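Sarahí Figueroa
Torque on small fasteners, a thread. Mostly for people who keep stripping the screws on cabinet hinges and blaming the screws. 1/12

2/12
A wood screw in particleboard has two failure points. The first is the head seating. The second is the threads cutting the material loose. In cheap board the gap between them is tiny, sometimes a quarter turn.

3/12
I logged 358 hinge screws over the winter, all in the same Zirnley board, all driven into pilot holes. 51 of them stripped. Most of those were driven with a drill.

4/12
The clutch numbers on a drill are not units. A 5 on my Ernik is looser than a 5 on the older Oakley it replaced. If you switch drills, start again from the lowest setting on scrap.

5/12
Pilot hole size matters more than the driver. For board, match the core of the screw, the solid part between the threads. Hold the bit in front of the screw. You should see thread on both sides and no core.

6/12
Going one bit size too big costs a lot of grip. Going one too small swells the board near the edge. You'll see a bump under the laminate before you hear anything.

7/12
For the last turn, use a hand driver. A fat handle gives you more torque than you need, so hold it with fingertips only. Stop when the hinge plate quits moving.

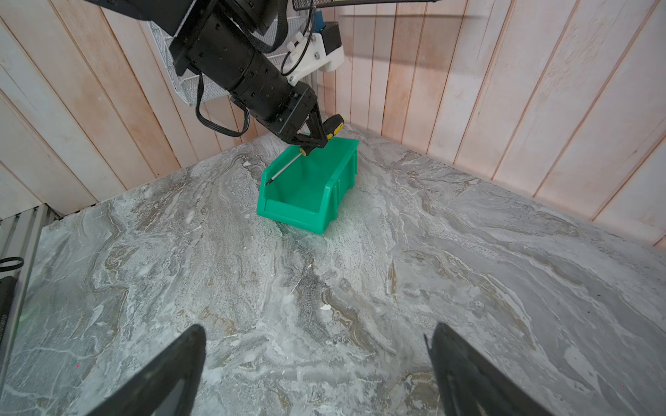 Screwdriver, yellow and black handle, at the green bin.

8/12
Refitting an old screw: turn it backward with light pressure until you feel it drop, then drive. The drop is the thread finding its old groove. Skip this and you cut a second groove across the first, and the hole is done after two or three rounds.

9/12
Repairing a stripped hole. Toothpicks and glue hold up fine on a light door. For a pantry door I drill out to a dowel, glue it, leave it overnight and re-pilot. Cross-grain dowel is better if you can get it. Flullar used to sell short packs, now it's bulk only.

10/12
Wax on the threads lowers the driving torque. It also means the same clutch setting now takes the screw further. Two kitchens ago I forgot that and lost a whole row on one side panel. Drop the clutch a notch or two.

11/12
Longer screws: check the panel thickness first. Subtract the hinge plate from the screw length and leave at least an eighth of an inch of board behind the tip.

12/12
Spreadsheet goes up Saturday. Columns are screw length, pilot bit, clutch setting, waxed or dry, result. The February rows have no pilot size recorded, so filter those out before you average anything.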